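Thread: Cable management on shared white desks – clips, trays or nothing?
Board: Workspace and Furniture > Desks

pmutiso
We have 97 white-topped desks on one floor, all hot desks, no assigned seating. Complaints about cables started in July and have not stopped. Current state: one power feed per desk, one display lead, and whatever people bring. Facilities wants adhesive clips along the rear edge. I want under-desk trays. Budget is 3,000 total, labor included. Looking for failure rates on clips, if anyone has kept records.

drirnon_fitout
Adhesive clips on a melamine top: we replaced 129 in one year on a smaller floor than yours. Most let go at the corner nearest the user, where the cable gets pulled sideways. Wiping the surface with isopropyl first helps. Wiping it with furniture polish guarantees a failure. Check what your cleaners use before you buy anything.

zostero
Disagree that it's the cleaner. Load direction matters more. A clip holding a cable flat along the edge lasts years. A clip holding a cable that drops straight over the edge is in constant peel. We moved ours to the underside and the problem went away, same adhesive, same cleaning contract.

drirnon_fitout
Underside is chipboard on most of these desks. Adhesive on raw chipboard is worse. What is yours?

zostero
Sealed. Fair point if his isn't.

pmutiso
Hers. And ours is raw underneath, so that rules it out unless we screw them in.

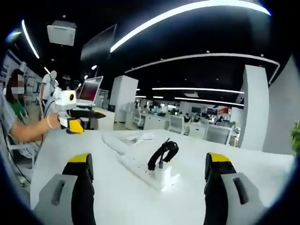 The rear edge is only half the question for me, and I think trays get oversold for the other half. A tray takes care of the permanent runs. It does nothing for the stuff that lives on top of the desk because somebody needs to reach it. On a white top every dark loop shows, and the black one standing on its little white base is a good case: it has a footprint, it sits in the middle of the working area, and a tray would not change that. The pale flat thing lying behind it at an angle hardly registers by comparison. Same with the open laptop farther back, which needs a surface wherever it goes. So my current thinking is trays for power, a marked strip at the back for loose items, and no clips at all.

lukumay
A marked strip will be ignored within a month. We tried tape. What worked was a shallow lip along the back, 819 mm long on ours, screwed from below. Things stop at it and cables go behind it.

drirnon_fitout
What did the lip cost per desk? On 97 desks a few dollars decides it.

lukumay
Offcuts from the Molton job, so no useful number. Labor was over an hour per desk for the first few, then a lot faster once we had a drilling jig.

beatrice_m
I'd question matching accessories to the top in the first place. White power strips on white desks look tidy in a catalog. In use, people put papers on them and don't notice the switch. We went the other way and bought dark gray so they can be found.

zostero
That's a labeling problem. Put a colored sticker by the switch. Dark strips collect visible dust and you get a different complaint.

beatrice_m
I would take the dust complaint.

pmutiso
Beatrice, were yours fixed to the desk or loose?

beatrice_m
Fixed, two screws each, keyhole slots. Loose ones migrate. If you do nothing else, fix the strip and use a shorter display lead – most of the slack on our floor was from two-meter leads doing a half-meter job.

pmutiso
That one I can do this month. I'll measure the display runs first, then price trays for one row and a lip for the next. Clips are off the list.

drirnon_fitout
Post the tray model when you have it. Some of the mesh ones foul the crossbar on height-adjustable frames.

pmutiso
Ours are fixed height, but will do.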